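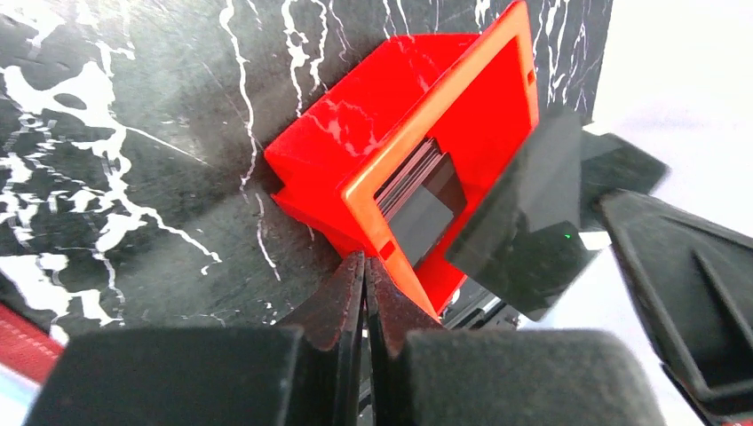

Posted in March by Mirela Teixeira

Four weeks with the Rakmont two-arm kit now, so time to write some of this down before I forget it. Quick version – I like it, I don't love it, and I'd still pick it over the Tosico setup we had on trial last year.

Price first, everyone emails me about that. Base kit is 3,000 with both arms and grippers. The wrist camera add-on is another 689. Get the add-on. The overhead view is fine for planning but once the fingers are down next to a bin you want to see the rim up close, and the notch in it, and what's leaning against what. Flat stuff especially. Thin dark sheets stacked in a red bin are a misery from above.

Setup took me an afternoon and an evening. Manual is okay untill the calibration chapter, then it just sort of gives up. Valtteri Turunen in support walked me through it by phone, very patient man.

What we've been running is flat items and a folding case. Bin at the right, case in the middle, one arm on each side of it. Two arms on one case is where the kit earns its money. The fingers are narrow enough to get in at the sides.

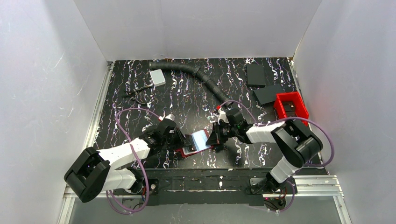 Stuff that bugs me

Cables. The purple ones are nice and bendy but they loop all over the place, and the long one on the right swings right past the bin. I'd pay extra for clips. Asked, no clips.

Shiny black worktop with white veins – my choice, my fault. Reflections everywhere. Going matte next time.

Software wants an account for everthing. Free tier stores up to 1,000 runs, then it starts nagging.

The gripper fingers are good but spares ship slow. Order a second set with the kit.

Waqas Orakzai asked in the comments last time if it would suit a small repair shop. Maybe? If you do the same few flat parts over and over, yes. If every job is different I'd wait for the next software release, supposed to be out by summer.

Will do the Cutum grippers next, they're still in the box.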